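Folding on the floor: an interview with a kit manager
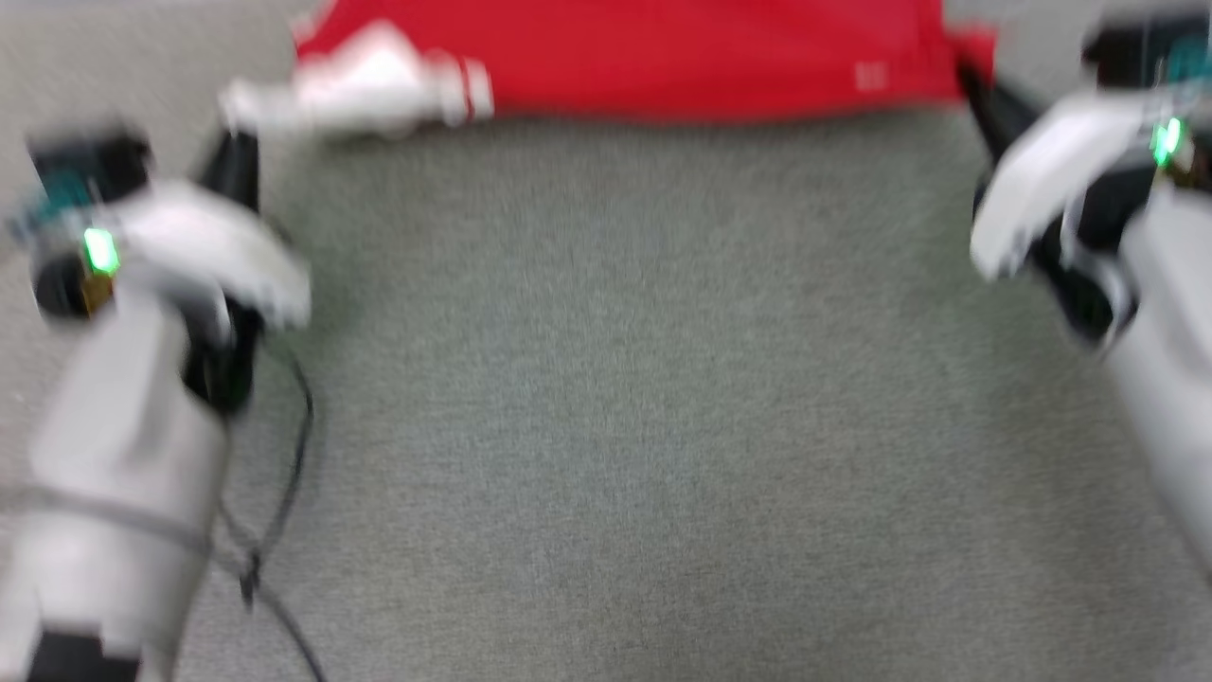

What is the first thing to do with a pile of clean jerseys? Sort them by size before folding any of them, because once a shirt is folded the neck label is hard to get at.

The woman who gave that answer has looked after the kit at Vonavcombe, an amateur soccer club, for nine seasons. She took the job when her older son joined the under-tens and kept it after he left. The club has 200 shirts in use across its teams, and every one of them comes through the same back room to be folded and put on a shelf.

The room has gray carpet and one long wall of shelving. There was a table once. She got rid of it in her second year.

"It was too narrow," she said. "A men's large hung over both sides, and when you folded one sleeve in, the other one pulled the shirt off the edge. You spent your time picking things up. On the floor there is room for the whole shirt, arms out, and you can have the next one ready beside it."

She vacuums before she starts and kneels on a foam garden pad. Low-pile carpet works better than the tile in the hallway, she said, as the shirt stays where it is put. On tile it slides away when you smooth it.

Her method is the one she was shown by her mother, who worked in a department store. The shirt goes face down with the sleeves straight out. One side comes in as far as the middle of the back, and the sleeve is turned down along the fold. The other side is done the same way. Then the bottom comes up to the collar in two folds, and the shirt is turned over so the front shows.

"People want to fold the sleeves first, by themselves," she said. "Then you have a thick lump at the shoulder and the stack leans. Bring the side in and let the sleeve come with it."

Contrasting sleeves are the part of a red and white shirt that gives her the most work. White shows every mark, and she checks the cuffs and elbows of a shirt like that before she folds it. Anything with a stain goes into a bucket by the door to be washed again. She has tried several stain removers and has gone back to plain bar soap and cold water, rubbed in by hand and left for 30 minutes.

She washes red shirts separately for the first four or five washes, inside out, on cold. After that she will put them in with the navy shorts, but never with the socks.

"We lost a set that way," she said. "A full set of white socks came out pink. The boys wore them until Christmas."

Printed logos are the other worry. She does not iron over them and does not put the shirts in the dryer. They hang on a rail overnight and are folded the next afternoon, usually between four and six, before training starts. When she folds, she tries to keep the crease off the print. A print that is creased in the same place every week will crack there in the end, she said, and a cheap one will crack in a month.

The shelves are labeled by team and then by size. Each stack holds eight shirts at most. The smaller sizes are at the bottom, where the younger players can reach them, and the goalkeeper shirts have a shelf to themselves. Shirts for away games travel in two zippered Holmgren bags, flat, with the shorts on top. She used to roll them, and stopped when the players complained about wrinkles.

Asked how long the folding takes, she said an hour for two teams if the sorting has been done, and a good deal longer if it has not. In February, when games are called off for snow, she uses the time to go through everything and take out what is worn.

"Collars go first," she said. "Then the hem, then the numbers. If it is only the hem I will sew it. If it is the collar I put it in the training box and it gets used for practice."

The training box is under the window. Shirts in it are not folded.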